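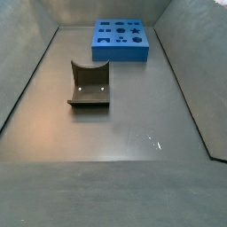 3.2 The sorting block

I'll admit I got fond of the blue block. It's a foam slab with shaped pockets sunk into the top (Figure 2), and I picked it over the wooden box we used in the Merham pilot mostly for the noise – 200 trials of wood on wood will wear anybody down. The dark cradle sits near it, a little closer to the viewer in the figure, and I kept it in the layout for all 142 sessions.

The star was everybody's favorite. People went for it first even when I'd handed them something round, which messed up my early timing sheets quite a bit. The three small round holes in the front row got much less love, and Shinji Maruyama suggested I score them as one target. I did that from session 15 on, so please read the earlier rows of Table 4 with some care.

Figure 2. The block and the cradle in the gray enclosure, seen from above. The star-shaped pocket is on the right in the middle row.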